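Fimbridge Opens Upstairs Swap Table For Small Home Goods

Jan 16, 2023
By Pichit Suwannarat
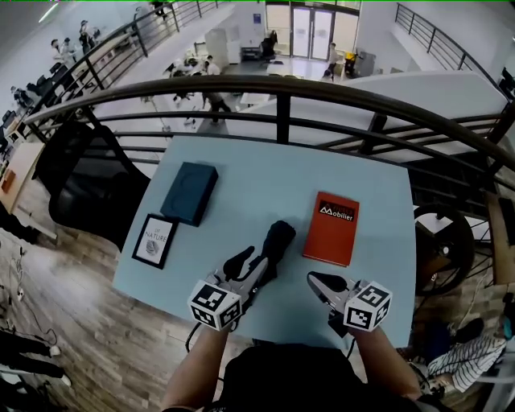

Fimbridge is opening a swap table on the upper level of its Boonchu store this month. Bring one thing, take one thing. No cash, no points, no sign up. Books, frames, boxes, small stuff for the house — all fine as long as its clean and one person can carry it up the stairs. The light blue table by the guardrail is the spot, and the mix is already a good one, with a black-framed "NATURE" print, a teal-blue box and a red-orange hardcover marked "Mobilier". Tables like this one usually live or die on the first week so please come early.

Limit of one swap per visit. No glass, no food, no electronics. Anything left after 36 days goes to the Rudico thrift shop, which took 1,995 items from Fimbridge last year.

"People keep asking where they can leave a nice book or a frame they dont have wall space for," said Suwannarat, store manager. "Now they have a place."

Open store hours through the end of January. Larger furniture — ask at the front desk first.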